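Opinion | Work and Daily Life

Give us back the lunch hour

When I came to Istham from Mexico, my first office gave me a desk, a password and a kettle. I waited for somebody to tell me when lunch was. On the second day I understood that each person ate alone, in front of the screen, and that my question had been a strange one.

I do not want to say that my country does everything better. My mother's lunch break was long because her working day was long also, and she came home in the dark. But she sat down at a table with other people, and she knew about their children and their bad knees. I worked 2 years beside a man from Nolby before I learned that he had a brother.
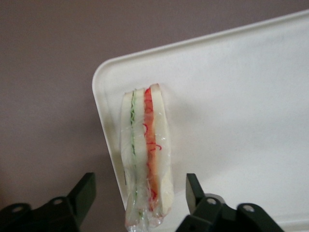
My present employer pays for thirty minutes, and the contract says we may take them "flexibly". In practice this word means that a meeting can be put at one o'clock and it is rude to refuse it. I have refused it 3 times. Each time I felt I should bring a doctor's letter.

People tell me they prefer to eat quickly and go home early. I believe them, and I would not force anybody to make conversation. Still, I look at the car park at six and it is full.

What I ask for is small. Let the calendar be closed from half past twelve until half past one, for managers too. Put a table in a room without a screen. Last May our office spent money on new chairs for the desks, very good ones, and the kitchen still has one stool. I have written to the building manager about the stool and I am waiting for the reply.

Tonantzin Cárdenas works in accounts and lives in Istham.

Contact the opinion desk | Terms of use | Back to top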